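Cesis desk and shelf unit, gloss white

The Cesis is a tall desk unit for a bedroom, spare room or the end of a living room. It joins a writing surface, a cupboard and a column of open shelves in one piece of furniture, so you don't need to buy a separate bookcase to stand next to the desk. It is made by Trurkex and comes in gloss white.

The cupboard sits above the desk. Its front has a decorative panel of grey vertical slats with a wavy edge along the top, and over that is an arched opening with a grey inside. The cupboard has one small round knob. Customers often ask if the knob can be changed for one of their own. It can, as it is held by a single screw from the back.

To the side of the cupboard the open compartments run down in a stack towards the desk. They suit paperbacks, small boxes and folded cloths. Large ring binders will not stand upright in them, so please measure yours first if you mean to use the unit for office papers.

Under the cupboard the unit is left open at the back. Whatever wall you have behind it will show, and leads from a lamp or a laptop can go straight to a socket. If you would prefer a closed back, Trurkex sells a white infill board separately. Ask for it when you order, because we don't keep it in the shop.

Delivery and fitting

The unit arrives in 3 boxes. Two people can put it together in an afternoon with an ordinary screwdriver and the key supplied. It must be fixed to the wall. The brackets are in the smallest box, but the wall plugs are not, as the right sort depends on your wall. For bare brick, drill into the brick itself and keep clear of the mortar.

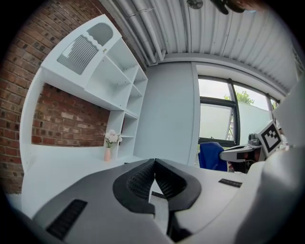
Allow 20 minutes for the brackets alone, and check the desk with a spirit level before you tighten them. Gloss panels mark easily while they are being moved, so leave the film on until the unit is standing in place. After that, wipe with a soft damp cloth. Do not use cream cleaners.

The guarantee is for 2 years and covers panels and fittings. Spare knobs and shelf pins can be ordered through Prudeo at any time.

Comments (3)

Vilhjálmur Hafþórsson
Can the shelves go on the left? My window is on the wrong side.

Shop reply
Sorry, no, it only comes the one way round.

Henríquez
Had ours since June. Good desk, but the instructions are tiny and page 9 was printed upside down.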